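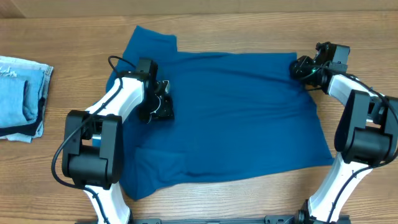 **Fullwood**

# The Tirnov ceiling airer

A rack on a rope. You let it down, hang the washing on it, haul it up to the ceiling and walk underneath it for a day. Your great-grandmother may have had one, and if she moved house she probably left it behind for the next lot, who painted over it.

We have sold the Tirnov longer than anything else in the shop apart from doormats. It has no app. It comes in a long flat box that won't go in the back of a small hatchback, whatever you tell yourself in the car park, so most people have it delivered.

## What it does

Warm air goes up. Your heating has been drying the top foot of your kitchen for years, at your expense, with nothing up there to dry except a few cobwebs. The Tirnov puts the washing where the warmth already is. A cotton load hung in the evening is usually ready to put away the next day, provided it had a decent spin first. Jeans take longer, as jeans do. Towels depend on the towel, and on how you feel about a towel that is nearly dry.

It also gives you the floor back. Anyone who has spent January edging sideways past a folding airer to reach the fridge will know what this is worth. Folding airers are sold as things you put away afterwards, and we have yet to visit a home where this happens.

## What's in the box

- 2 cast iron end brackets, six slots each
- 6 pine laths, sanded, unfinished
- 1 single pulley and 1 double pulley
- 1 wall cleat
- 1 hank of Kuo cotton cord
- Screws for timber joists
- Instructions, which are better than they used to be

The brackets and ceiling fittings together weigh 3,395 g, so please don't open the box over your foot. The laths are packed separately in a cardboard sleeve. Check the sleeve before you recycle it: we get a call every month or so from somebody whose laths have gone missing, and they are nearly always in the sleeve, and the sleeve is nearly always in the blue bin.

## The laths

They are pine, planed on all faces with the edges eased so they won't leave a sharp line across your shirts. They will leave a soft line, which goes when you wear the shirt or sooner if you iron.

We send them bare. A coat of clear water-based varnish is a good idea if you mean to hang a lot of very wet wool, and a bad idea the night before you mean to hang anything. Leave it for a week. Oil looks lovely and will look equally lovely on your pillowcases, so please don't.

The standard lath is two metres long. We'll cut them shorter for nothing if you put the length in the order notes. We can't cut them longer, though we are asked.

## The brackets

Black, cream, or a green that the foundry calls Braleritz and everyone else calls dark green. The Braleritz finish is a powder coat and chips less than the old paint did. It still chips if you drop it on a tiled floor. So does the floor.

Each bracket has a scroll at the top that serves no purpose. A few years ago the maker offered a plain version for modern kitchens, and we bought a pallet of them. If you'd like a plain one, do get in touch.

## Where to put it

Over the bath, over the stairs, in the utility room if you are the sort of person who has a utility room. Kitchens are the traditional spot and work very well until you fry something. Landings are underrated. You need a clear run of wall for the cleat and a bit of headroom once the rack is up, and tall members of the household should be consulted before the drilling starts.

Keep it away from naked flames and from directly above a hob. Above a radiator is fine. Above a cot is not.

Measure your ceiling height, then think about a long dress. An airer that clears your head when empty may well put a wet trouser leg across your face when full, and you'll only make that discovery while carrying soup.

## Fitting it

You want joists. The pulleys screw into solid timber and nothing else will do: plasterboard plugs, spring toggles and the stuff in the tube that promises to hold anything are all out. A wet load is heavier than it looks and comes down quicker than it went up.

1. Find the joists. A detector helps. Knocking on the ceiling and looking thoughtful works for some.
2. Mark a line across them where the rack is to hang, with the double pulley at the end nearest your cleat.
3. Drill pilot holes and screw both pulleys home.
4. Fix the cleat to the wall at about chest height, out of reach of small children and of anyone who enjoys cutting ropes.
5. Slide the laths through the brackets, and tap them in with a block of wood if they are tight.
6. Thread the cord as drawn on the sheet. You'll do it wrong once. Everybody in the shop has.
7. Raise it empty, level it, then tie off.

Allow 60 minutes, plus however long it takes to borrow the ladder.

If your ceiling joists run the wrong way for the spot you've chosen, screw a batten across them first and hang the pulleys from that. Painted the same colour as the ceiling it more or less disappears. Concrete ceilings need different fixings, and we'd suggest asking someone who will be liable.

## Hanging things on it

Long items go on the outer laths, small ones in the middle. Leave a gap between things where you can. T-shirts are best hung over the lath at the chest, with the sleeves pulled out straight while damp, and they'll need little more than a fold afterwards. Hung by the hem they grow. Jumpers should be laid over several laths at once so the weight is shared, or dried flat somewhere else if you are fond of them.

Shirts can go up on hangers, hooked over a lath, which doubles what you can fit. Socks may be pegged in pairs by those with the patience. The rest of us drape them and accept the losses.

Load it evenly from end to end. A rack with all the towels at the left will hang like a sinking ship, and the socks will go first.

## The cord

Kuo cotton is soft on the hands and holds a knot on the cleat without slipping. It stretches a little over the first few weeks, after which you take up the slack and forget about it. Look it over once a year where it runs through the pulleys and replace it if it's gone furry. Spare hanks are kept in stock.

We used to offer nylon. It squeaked.

## Questions we get

**Will it make the room damp?** The water in your washing has to go somewhere. Open a window for a bit, or run the extractor. The same applies to any airer, including the one currently blocking your fridge.

**Can I hang plants from it?** People do. Also pans, dried flowers and, in one household we know of, a large collection of baskets. It then stops being an airer, and sooner or later they ring up for a second.

**Is it hard to lift?** The pulleys take friction out but they don't take weight out. If you can lift the wet basket you can raise the rack. Do it hand over hand and don't let go to answer the phone.

**Does it creak?** A little, on the way up. A drop of oil on the pulley wheels helps for a while.

**Do you fit them?** No. Any handyman will. Have the laths out of the sleeve before he arrives.

## Delivery and returns

Boxes go out every Tuesday by a carrier who accepts long parcels without sulking. Somebody needs to be in. If you change your mind, send it back unused and in its box, and we'll refund the airer in full. Laths cut to your length can't be returned, though they make very good bean poles.

Spare laths, pulleys, cleats and single brackets are all sold separately. Ring the shop if the part you want isn't listed. It is probably in the back, behind the plain brackets.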